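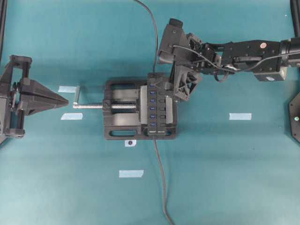 How to watch a robot demonstration without being taken in

Robot open days are pleasant afternoons out. There is coffee, the staff are friendly, and a machine does something clever in front of you every few minutes. I have been to several, most recently the one Zaletti held at its Nandcombe workshop in March, and I come home from most of them less impressed than I was in the room. These are the steps I now follow. They should work for anyone who may end up signing for one of these things.

1. Before you go, write down one job from your own site. Ours was plugging and unplugging leads on small electrical units. Keep it that narrow. If you turn up with "handling" on your list, everything you see will look like a match.

2. Look at the bench before you look at the arm. At Nandcombe the part was a USB hub, held upright in a bench vise, with its ports lit blue and strips of pale blue tape stuck on the work surface as position markers. All perfectly fair, but a hub in a vise can't slide or tip over. Ask who does the clamping on a working day, and how long it takes them.

3. Ask for the tape to be ignored. If the marks show where things must go, have the vise shifted by the width of a finger and the job run again. I asked. I was told it would need setting up afresh, and that was at least a straight answer.

4. Count the runs yourself. I stayed for 21 and made it 19 good ones. The board by the door gave a better figure, taken from 231 runs done before we arrived. Perhaps so - but I wasn't there for those, and I couldn't find out what had been counted as a run.

5. Time it from part in to part out. The talk will give you the time for the movement alone. Include loading, the pause while the arm finds its place, and any time a member of staff leans in. Stand where you can see their hands.

6. Follow the cables. Leads hanging near a gripper are the sort of thing that goes wrong in the third week. Ask what happens when one snags, and what a spare finger for the gripper costs. The printed price list I was handed, from Abreu, had the arm on it and no spares at all.

7. Ask who wrote the program and how many days it took. "It's very quick to teach" is not a number. I asked three people and got some 10 days from the only one who would commit himself.

8. Leave your own part with them. Zindby, who showed at the same event, agreed to take two of ours away and send back an uncut recording. Say "uncut" when you ask, and put it in the email as well.

9. Don't sign up for the trial on the day. The discount was still there when I rang in April.

If you only have half an hour, do 3 and 4 and skip the talk. Parking at Nandcombe is round the back and fills up by half past nine.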